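The Silness shelf, week one

The plaid panels went up in August and I have been putting off the rest of it ever since. Yara Masri picked the pattern. I wanted plain white pegboard. She said plain white would look like the inside of a refrigerator, and she was paying for half of it, so we have red, black and white plaid on three sides.

I will say it has grown on me. The holes are small and close together, so from across the room the white parts look a little gray. Up close you notice them more. The aluminum bars between the panels hide the cut edges, which was lucky, as I did the cutting.

The plan is to have one corner for play things and the rest for kitchen things. Yes, both in the same place. We have 2 kids in and out of the kitchen all afternoon, and if their stuff has no spot near ours it ends up on the counter. Yasir Pirzada told me to put everything in bins and be done with it. I have had bins. Things go to the bottom of bins and stay there.

I spent almost 40 minutes moving things in and out before I gave up and left the big pieces where they were. The doll crib got the back left corner. The doll is in it under the bear blanket and takes up most of the room, so I don't expect anything else to fit in there. The round red tray is toward the back on the other side, with the spatula in front of it. The teal mat is in the middle.

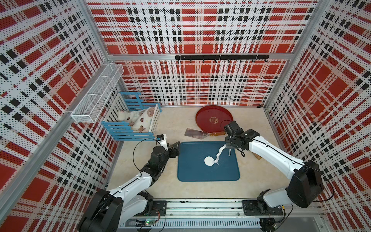 What still needs a place

The hook rail has nothing on it yet. The spatula was supposed to go there, but I never checked whether the handle has a hole in it before I bought the rail. If it doesn't, I'll tie a loop of string on. Ghada Nseir does that with all of her wooden spoons and it holds up fine.

The white wire basket on the left is empty too. I paid 10 dollars for it at Neagu and I like the compartments, but I haven't decided if it is for doll clothes or for measuring spoons. Yara says doll clothes. It hangs pretty high for that, so it may have to come down a foot.

The tray should stand up on its edge against the back wall and free up some floor. I need a small stop to keep it from rolling. Keegan McKinnon has a box of scrap wood and said to come by and take what I want.

The mat I'm keeping flat. It marks the spot where things get set down, and the pale floor shows every crumb without it.

Total so far is a bit over what I wanted to spend. I'll put up the costs once the basket is settled.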